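Live-in companion and home help, Dimlow

Closing date: 20/11/2019
Contact: Heather Jardine, Chisholm Home Support
Reference: 2669

We are looking for a live-in companion for a retired couple in Dimlow. The post is for four days a week, with your own bedroom and bathroom on the first floor. Pay is £105 a day, with meals included. A driving licence is needed, as the nearest shop is nearly 100 minutes there and back on foot.
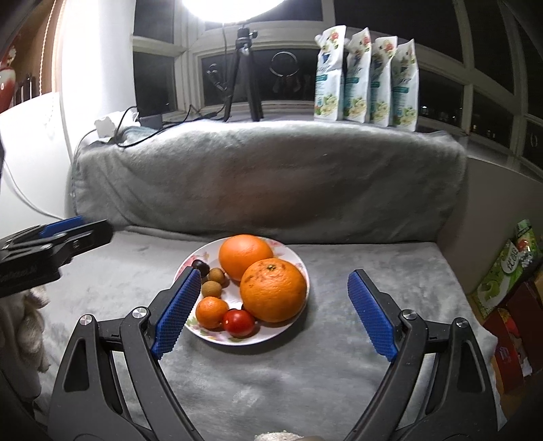
Most of the work is cooking, light cleaning and company. Both clients are mobile and manage their own washing and dressing. They eat a hot meal at midday and something small in the evening, often in the sitting room. You should be happy to bring things through on a plate, such as a couple of oranges, and to peel them if asked. There is no lifting. You will keep a short daily log and ring the office if anything changes.

You will need at least one year of paid or unpaid care work and two references. We pay for the background check. Non-smokers only. There is an elderly cat, so please say if you have an allergy.

To apply, send a letter and your CV to Heather Jardine at the Chisholm office, quoting the reference. Interviews will be held in Dimlow in late November with Heather and the couple's daughter, Mhairi Tosh. Travel costs are refunded on the day if you bring your tickets.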